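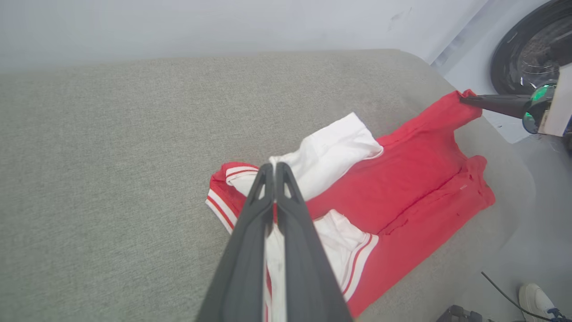
Two grippers on a red garment with striped trim.

The folding cell at Neser had run 351 cycles when its left arm stopped obeying the release command. The fingers stayed closed while the arm retracted, and the garment went with it. The right arm, still holding, tripped its torque limit 64 milliseconds later.

Kittipong Ongart, who maintains the cell, traced the fault to a timeout in the Jellby controller. A late release message was dropped -- and the motion program never checked finger position before moving on.

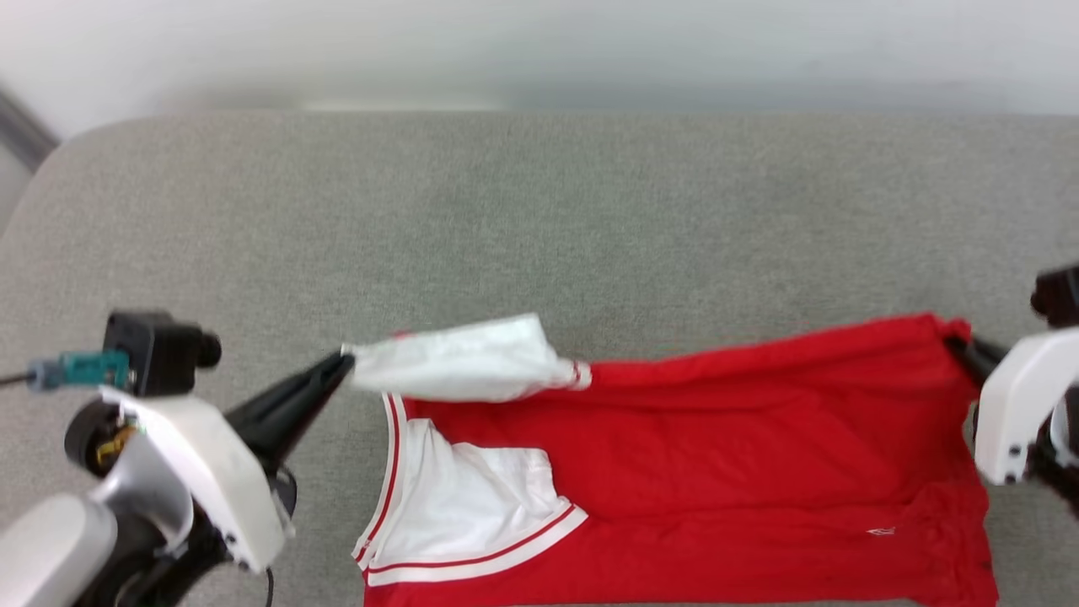 A check before every move

The revised program reads both finger positions and retries a release up to 3 times. If the fingers stay closed, both arms hold still and the cell calls for an operator. Ongart wants 2,000 clean cycles before the cell runs unattended again.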